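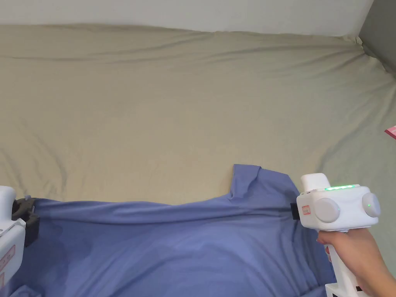

4.2 Open-day demonstration

Figure 3. A blue garment on a bed, worked with two handheld grippers. The right gripper pinches a raised fold of the cloth; the jaw of the left one rests on the garment.

The Shirima lab holds an open day each June. We used the most recent one to see how people outside the project take to the Vumeck grippers when the task is soft cloth on a soft surface. Visitors came through in groups of up to 12, watched a short demonstration of garment handling on the bed (Figure 3), and could then try the same task with both grippers.

A total of 267 visitors took part, and together they made 1,349 folding attempts. Each person was allowed four minutes. We gave no instruction beyond how to open and close the jaws – earlier sessions at Zutholm had shown that longer briefings mostly produced copies of the demonstrator's own method.

Two points from the day affect the rest of this section. First, many visitors gripped the sheet together with the garment and had to release and start again. We kept these attempts and labeled them as regrasps. Second, people often used one gripper only to hold the cloth still while the other did the lifting. The Flurkedar annotation scheme had no label for holding, so we added one before coding the recordings.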